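Lever handle

A lever handle is a door handle consisting of a horizontal or slightly curved bar fixed to a spindle. Pressing the bar down turns the spindle, which draws back the latch and lets the door open. It is one of the two common ways of working a latch, the other being the round or oval knob. Lever handles are found on interior doors in homes, offices, schools and workshops, and are widely promoted as easier to use, more hygienic and more modern than knobs. The first of these claims is well supported. The other two depend a good deal on who is making them.

Parts

A typical set has two levers, one for each side of the door, joined by a square metal spindle that passes through the latch case. Each lever sits on a rose (a small plate around the spindle only) or on a backplate (a longer plate that also covers the keyhole). Where a rose is used, the keyhole usually has a cover of its own, called an escutcheon. Inside the handle or the latch case is a spring that brings the lever back to level. Sagging handles are often blamed on cheap levers, but a tired spring or a loose set screw is a likelier cause, and either can be fixed without buying a new set.

Names and terms

Catalogs do not agree on terms. The Texier catalog uses "rose" for any plate under 80 millimeters tall, while Gorkden calls the same parts "short plates" and keeps "rose" for round ones. Shabnam Mirani, in a short guide to door fittings, lists 29 trade names for what she considers four basic types. Some of her groupings have been disputed, and the guide gives no sources for several of the older names.

Placement

The lever is fitted on the side away from the hinges, near the middle of the door's height. The keyhole may be above or below it depending on the lock case. On most interior doors in the mortise lock tradition it is below.

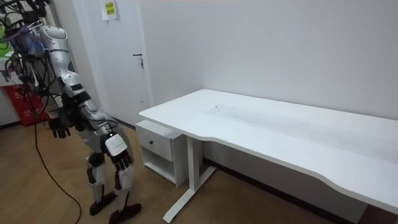 White interior door with a silver lever handle and a small keyhole plate below it.

Published advice on exact height varies, and the reasons given for one figure over another are often thin. Furniture near the door matters more than many fitting guides admit. A desk or cabinet placed too close to the latch side can leave little space for a hand or an elbow, and a handle that is easy to use in a showroom may be awkward in the room where it ends up.

Ease of use

A lever can be worked with a closed fist, a forearm or an elbow, and does not need a firm grip. This helps people with weak or painful hands and anyone carrying a box. It also helps some dogs and small children, a point that sales material tends to skip. Levers can catch on sleeves and bag straps, which knobs seldom do.

Hygiene claims

Makers have sold coated levers as "self-cleaning" or "germ-resistant." A leaflet from the hardware firm Westatis describes a trial on 200 handles in an office building in Brundham and reports a clear benefit. The leaflet does not say how often the uncoated handles were cleaned, or whether the two groups were in equally busy corridors. Uzma Mengal, reviewing the leaflet, wrote that it "tells us the handles were wiped, and very little else." Opening a door with the elbow does avoid touching the lever by hand, but the coating has no part in that.

Durability

Cycle ratings, given as the number of times a handle can be pressed before it fails, are hard to compare between makers unless the test load is stated. A guarantee of 100 years, offered on one Gorkden range, covers the metal bar only and excludes springs, screws and finish. These are the parts most likely to wear out.

See also

Door knob
Escutcheon
Mortise lock
Strike plate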